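Perguntas frequentes: a mesa redonda e o que fica em cima dela

O Clunik é o nosso pequeno guia de arrumação da casa. Juntámos nesta página as perguntas que os leitores nos mandam mais vezes. As mesas das fotografias têm a toalha cinzenta de quadrados brancos.

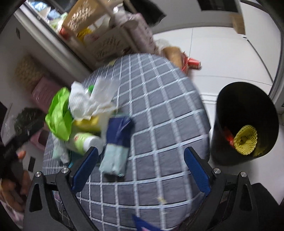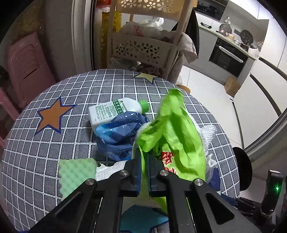 Por onde devo começar?
Pelo lixo leve: lenços de papel amarrotados, migalhas, redes de espuma da fruta. Ponha o caixote no chão, ao lado da mesa, e não volte a pousar nada antes de terminar.

Os sacos de plástico vão todos fora?
Não. Os que estão inteiros e limpos podem ser dobrados e guardados. Aconselhamos ficar com 5, no máximo.

E os frascos deitados?
Feche bem a tampa e ponha-os de pé. Se o rótulo já não se lê, é melhor não usar o produto.

Onde guardo os panos e as esponjas?
Os panos, numa estante aberta, onde o ar passa. As esponjas devem secar antes de ser guardadas.

Quanto tempo é preciso?
Para uma mesa deste tamanho, três sessões curtas chegam. Os leitores de Moreira que fizeram o guia em julho preferiram uma só, mais longa.

Posso sacudir a toalha à janela?
Pode, mas confirme antes o regulamento do seu prédio.

Clunik, um projeto Asstead | Contacto: formulário do sítio | © 2021 | Voltar ao topo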